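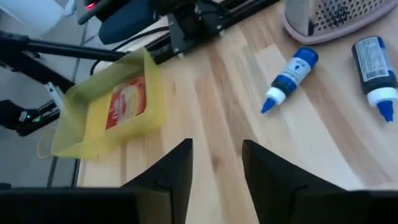

Good Habits at the Bench: Brondow Robot Workshop

14 November 2018

We love our bench arms at Brondow, and we love them even more when everyone follows the same house rules! The first list went up in February with 14 rules on it. We're now down to 12, which people can remember without looking.

Before a run
Jaws open, fingers clear of the wood. Items go on the table first and the arm gets enabled second - never the other way round.

Placing items
Bottles lie on their sides with the caps on. Small packets can stay in their tray. Leave a hand's width between anything you want picked up and its neighbor.

Cables
Keep them along the far side of the table, away from the work area. Check again after moving a rail.

Speed
New routines start slow, and stay slow for 81 cycles. The Rutora group logged around 700 on one routine last season and still did the slow part first. Great stuff!

Hands
Stop the arm, say "stopped" out loud, then reach in.

The full rule sheet hangs by the door of the Mathias room.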